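Re: [laundry-list] Vinegar instead of softener?

On the list at 9:14 someone wrote:
> I add a cup of white vinegar to every load at 60 and the towels
> come out softer. Berchtold says it saves them 200 a year.
> Why would anyone still buy softener?

I have my doubts. Is that 200 dollars, or 200 of something else? I spent 377 on everything last year, detergent and repairs included, and softener was a tiny slice of it.
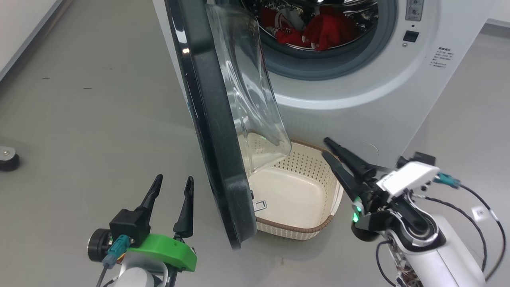 I'd also like to know what the towels were compared with. If you stop using softener you lose the waxy coating, and that alone could explain the change – vinegar or no vinegar. Did you try a few loads with plain water?

The Kenen manual says to keep acids away from the rubber. Maybe they're just being careful, but a new seal from Vakgate is not cheap. 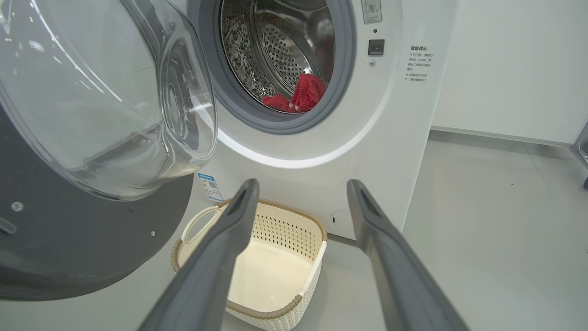 So I'm sticking with less detergent and an extra rinse until I see a proper side-by-side. Has anyone done one in hard water?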